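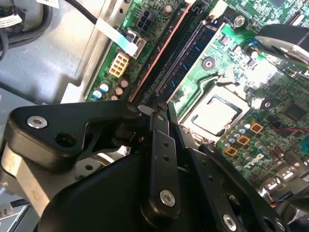 Parallel jaws or linkage fingers for pulling RAM?

wirecutter_no
I'm picking a gripper for a PC teardown cell, mostly old Dell desktops. The Nergate parallel jaw is strong but fat, and it hits the neighboring slot before it gets near the latch. The Fedico linkage has slim tips and so far about as much grip as a polite handshake. Budget covers one. Wrist camera stays either way. Opinions?

Posted Saturday

gagnonfan44
Get the Nergate. More force is always better.

slowhomer
More force is how I came to own a drawer of cracked latches. Keep the Fedico and put rubber on the tips. I ran 200 pulls on each at our shop in Plunville, and the linkage won once I stopped squeezing the module and let it push the latches first — two moves, one per end, then lift. Check the arc, too. Linkage tips travel forward a little as they close, so back off in Z or you'll poke the board.

Also, watch where the wide side of the bracket ends up. Capacitors are taller than you remember. Rotating the wrist 200 degrees fixed mine and wrapped the camera cable around the arm, so pick your poison.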